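Search this site
Enter search terms

Pludska Repair and Reuse Group
Minutes of the meeting held 27 December 2020

Chair: Jozef Groen
Minutes: Kęstutis Toom
Apologies were received from two members.

1. Minutes of the last meeting
Agreed as written, with one correction. The shelving quote was from Grovell and should not have been listed under Drorkell. Kęstutis will change the file copy.

2. Matters arising
The back door lock has been replaced. The old keys should be handed in to Jozef - there are still a few missing. The sign for the parts counter has not been ordered, as the wording was never settled. Wording agreed tonight: "Parts and Returns."

3. Visit to the Dzene workshop
Five members went to the Dzene open day to see the robot arm they are trying out on old desktop computers. Jozef gave the report.

The visit lasted roughly 4 hours including lunch. The first part was a talk on how machines are sorted when they come in, much of it familiar to us. The rest was spent at the bench watching the gripper at work over opened computers. Members were allowed to stand close and ask questions. The staff were open about what is still hard, mainly cables and anything held in with a clip.
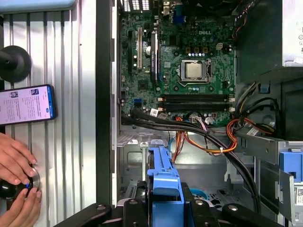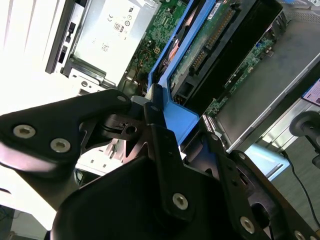
Open day at Dzene: the gripper at an opened computer.

Jozef said the staff expect cables to be moved aside by hand for a good while yet. Drives are the part they most want the arm to handle, as they have to be removed from every machine before it can be passed on. They could not give a time per machine and did not want to guess at one.

Kęstutis asked at the visit what happens when a case is a model the team has not worked on before. He was told that a person goes through the job first and the arm is only brought in later. He felt this would be a problem for us, with the mix of machines we get.

Discussion followed. Some members thought the visit was interesting but had little to do with our own work. Others wanted to keep in touch with Dzene in case they look for a place to try the arm outside their own shop. There was a question about insurance which could not be answered. It was agreed that we are not in a position to buy or rent anything of this kind, and that Jozef will write to thank Dzene and ask whether they would give a short talk here.

It was also noted that their way of keeping screws, in shallow trays marked by case model, is better than our jars. Kęstutis to price 5 trays.

Action: Jozef (letter), Kęstutis (trays).

4. Drorkell collection
Drorkell have offered another load of office desktops. The September load took too long to clear and the hallway was blocked. Agreed to accept on condition that it comes in two parts, the second only when the first has been sorted. Keyboards and mice are not wanted. Jozef to reply.

5. Heating
The heater in the test room is cutting out again. Members are asked not to run it together with the kettle. Kęstutis will ask the landlord whether the circuit can be looked at.

6. Any other business
The label printer is out of tape. Please write the date on donated machines in marker until more arrives.
The large screwdriver set has been borrowed and not signed out. Whoever has it should bring it back.

Date of next meeting to be sent around by email.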